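**Week 2 notes: teaching by hand**
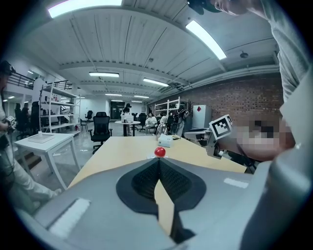

My one big tip for recording demos is to slow down before contact! Everybody rushes that last bit (me too), and then the policy learns to rush. Take a small red ball on a wooden table: I come in low, pause with the pad just short of it, and only then close. Do it the same way every time, please, even when you're bored by take 70.

For Thursday:

- 23 clean demos per pair, saved in the Haltis folder
- keep the bad takes in a separate folder, I do want them
- questions to me or Harish Shenoy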